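Cuaderno de taller, octubre, 16:40

¡Por fin una caja en la que da gusto guardar los paneles! Llevaba semanas apoyándolos en la estantería con un trapo entre medias, y cada vez que sacaba uno se me iba el de al lado. Con la espuma azul en el fondo se quedan de pie, separados, y se cogen por arriba sin tocar la cara mate (que marca los dedos una barbaridad).

Los rieles acrílicos son los del pedido de Strebel. Me gustan mucho más que los de Undlow, que amarilleaban, y encima los separadores vienen graduados, así que puedo apuntar la posición de cada uno y repetirla en la caja siguiente.

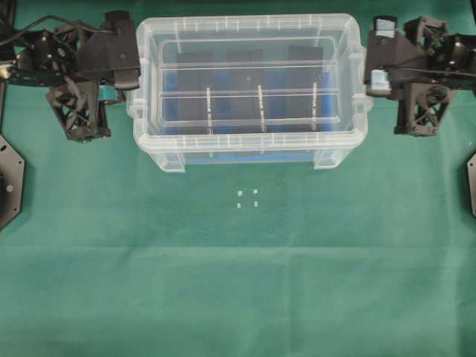

Caja sobre el paño verde, tres paneles en su sitio. Delante, los cubitos blancos.

Los cubitos son para el juego de muestras Nelterov y hay que guardarlos aparte, en bolsita con cierre. Sobre el verde se localizan enseguida; en la mesa gris perdí uno la otra tarde y casi una hora a gatas buscándolo.

Cosas que quedan:
- cortar espuma para la segunda caja, a 61 mm de ancho
- lijar los paneles nuevos con 3.000 y luego 4.000, siempre con agua
- etiqueta en la tapa, letra grande
- preguntar en Ollow si tienen rieles más cortos

Si alguien coge un panel, que lo devuelva a su hueco y no al banco, por favor. Mañana sigo con la espuma, ¡tengo ganas de ver las dos cajas juntas en el estante!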